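Call for participants: comparing two controllers and two camera positions in simulated rooms
Pelgate Robotics Group, Controls and Teleoperation 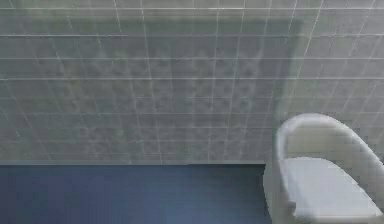 We are looking for people to operate a simulated robot arm from a desk and tell us how it went. The study compares two hand controllers, Brovholm and Gekholm, and two camera positions, one fixed to the wrist and one set back over the shoulder. All of the work happens on a screen. You will not be near moving equipment at any point.

The camera part is the reason for a second round. In March we ran a first round with the controllers alone, and most of the comments we got back were about the view and very few were about the controllers. People lost track of where the arm was when the wrist camera faced a plain or repeating surface. We want to measure that properly this time, with the same tasks done from both positions.

What you will do

You come in for two sessions, on different days. In each session you use one controller with both cameras. The tasks are short: move to a marked point, turn the wrist to a given angle, pick up an object, set it down on a surface, back away without touching anything. After each block you fill in a one-page form about effort and comfort. At the end of the second session there is a short interview, which we record as audio only.

Each session takes some 60 minutes, including breaks. The first part is practice and is not scored. You may repeat the practice block once if you want to.

Who can take part

You need to be 18 or older, able to use both hands, and comfortable reading instructions in English. Glasses and contact lenses are fine. We want people with no robot experience as well as people who have driven an arm before, so please tell us which you are. If you play a lot of video games, tell us that too. It does not rule you out.

Please do not sign up if you took part in March, or if you get motion sick from watching moving video on a screen. The wrist camera view turns quickly at times and the rendering is fairly coarse.

We have room for 40 participants, split evenly between the two controller orders. You cannot choose which controller you start with.

Payment

Participants are paid by gift card after the second session. If you stop partway through you are paid for the sessions you started. You can stop at any time and you do not have to say why.

Where

Panyasiri Building, room 2290. The elevator is at the north entrance. There is bike parking on the same side. Please leave drinks outside the room.

Your data

We save your controller inputs, the arm positions, task times and your forms. Files are stored under a number, and your name is kept on a separate list that is destroyed when the study closes.

How to sign up

Write to Kanyarat Thongsuk at the Pelgate study desk by 16/07/2018. Include your age, which hand you write with, your experience with robots or games, and the times of day that suit you. You will get a reply within 7 days with a consent form to read before your first session. Bring the form with you unsigned and we will go over it together.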